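Workshop notebook, Sunday, June

The maple board, and what stands on it

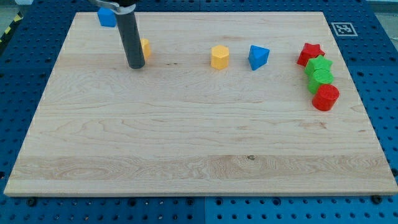
Maple board on the blue pegboard table, shape blocks out. Knot at lower middle.

Started at 9 with coffee and a plan to oil the board. Ended by not oiling the board. Details follow, for whoever picks this up next and wonders why the can is still sealed.

The board is the one from the Brolham offcut pile. I had it down as a shelf, then as a cutting board, then for most of the spring as a thing to stub a toe on. It has now been promoted to block board, meaning we set the shape blocks on it so they stand on something flat and pale instead of on a surface full of holes. A small block on pegboard always finds a hole with one corner. I have tested this more often than I meant to.

Grain: wavy, running left to right, nice. In the lower third it goes swirly and there's a small dark knot in the middle of all that. I sanded to 600 on Friday's leftover paper and the knot now looks better than anything else in the workshop, me included. Ran a fingernail over it a few times. Can't feel an edge. Leave it alone. Do not fill it. I know there is a tin of filler on the shelf and I know how people get when there is a tin of filler on the shelf.

Orientation: knot toward the front, please. I wrote BACK in pencil on the underside along the far edge. The Mudaliar square says the front edge is straight and I have decided to believe it, having no second square to start an argument with.

On the blocks. The Urnari set is the one in yellow, blue, red and green, and after this morning I have opinions on how each shape behaves on bare sanded maple.

Cube, blue. No trouble. Goes where you put it. The rounded edges make it a little slow to line up against a rule, but I can't think why anyone would line it up against a rule except that I spent ten minutes doing it.

Hexagonal prism, yellow. Stands on its end very well and looks like it's waiting for a bus. The side faces read as different yellows depending on the light, and I went through the paint notes looking for a bad batch before turning the thing around in my hand and watching the "bad" face become a good one. Crossed out the note about the bad batch. Sorry to the paint.

Triangular prism, blue. Fine on its triangular end, but the corners are sharper than on the cube and I'd like to take them down a touch. Same business with the color, bright on one side and deep on the other. See above re: paint.

Star, red. Stands with the star on top and is everybody's favorite, including mine. It is also the worst to sand by a wide margin. Every inside corner needs the folded edge of the paper and a patience I last had in March. If we ever make a replacement set I vote for a red circle.

Surface test: slid the cube from the knot to the far edge and back, 12 passes, then looked for marks with the lamp held low. Couldn't find any blue on the maple. Did the same with the star, 12 passes, and found one faint pink line, which came off with the white eraser. So the red rubs and the blue doesn't. Possibly the red wants another coat of clear. Possibly I was leaning on it.

Why no oil: read the back of the Nilusden can properly for the first time. It wants 14 hours between coats and it darkens pale woods "to a rich amber." I don't want rich amber. Yellow blocks on an amber board would be a misery to look at, and half the point of this piece is that it is pale and everything shows up on it. Bare for now. If it starts to get grubby, a light pass with the 600 and we're back where we were.

Still to do:
Felt dots under the four corners, thin ones. It sits flat on the pegboard as is, but it skates if you bump the table.
Ease the corners on the blue triangle.
Clear coat on the star, after checking what the first coat was.
Find the lid for the block box. It was here at lunch.
Take the oil back, if they'll have it. Receipt is in the drawer with the dead batteries.

Stopped at 4. Swept. Sanding dust had got into every hole of the pegboard nearest the vise, and the brush only moves it to the next hole along. Used the vacuum with the thin nozzle in the end, and lost one felt dot to it.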